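Rultarik Two-Arm Bench – Set-up Guide
Section 4: Good practice for safe, repeatable table work

Welcome to the part of the guide we most enjoyed writing! Two arms sharing one table can do wonderful things, and a handful of steady habits will get you there much sooner. The rules below come out of daily use at our Gallberg and Flornerberg workshops. Please read all of them before you switch on both arms together for the first time.

Revised 23/03/2023

4.1 Before power-up

1. Check that both arm bases are bolted tight to the frame. Give each one a firm push by hand.
2. Follow every cable from the wrist back to the base. Each loop needs enough slack for the arm's full reach and should never pass under a gripper.
3. Find the stop button and press it once. Both status lights must go out. Release it and carry on.
4. Set the speed limit to 20 percent for the first run of the day. Yes, every day, even if yesterday went beautifully.

CAUTION: Never reach across the table while either arm is live. Press stop first, wait for both arms to settle, then reach in.

4.2 Setting the shared zone

The shared zone is the strip in the middle where either arm may work. It's also where most bumps happen, so take your time with it.

1. Open Zones in the Brouwer control panel and choose Shared.
2. Set the width to 200 mm. You can widen it later, once your task runs cleanly.
3. Pick a lead arm. The other arm holds its position whenever the lead arm is inside the strip.
4. Run the zone test on page 13 of the quick-start booklet with nothing in either gripper.
5. Run it again with each gripper holding its longest object. A held part counts as part of the arm!

Note: If you change the gripper fingers, repeat steps 4 and 5. New fingers can change the reach enough to matter.

4.3 Laying out objects

A mixed table is a great teacher. Different shapes and sizes show you very quickly whether your grip settings are any good.

1. Start with small, light, solid pieces and add trays or boxes once those go well.
2. Keep tall items toward the back, where a passing wrist is less likely to catch them.
3. Leave a finger's width of clear space on both sides of anything you want picked up.
4. Save the layout under a name your coworkers will understand. "Test final new 2" helps no one. 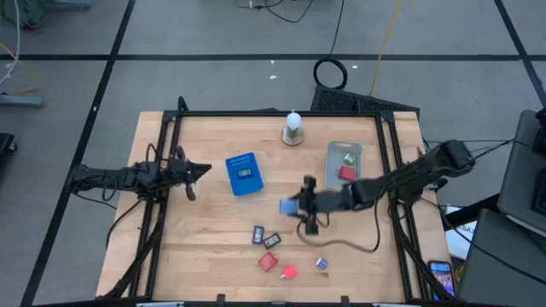

5. When a layout works well, write down the speed and lead arm that went with it. Those two settings explain most of the differences between one person's run and the next, and having them on paper makes it a pleasure to hand a task over.

4.4 During a run

1. Stay within reach of the stop button for the whole run.
2. Watch the wrists as well as the fingers – a cable that starts to pull will show there first.
3. Pause after 60 minutes of steady running and feel the joint covers. If one is too hot to keep your hand on, press stop and let the arm cool.

CAUTION: Do not pull a stuck object out of a closed gripper. Use Open Slowly in the control panel and keep your other hand clear.

Cable replacement is covered in Section 5.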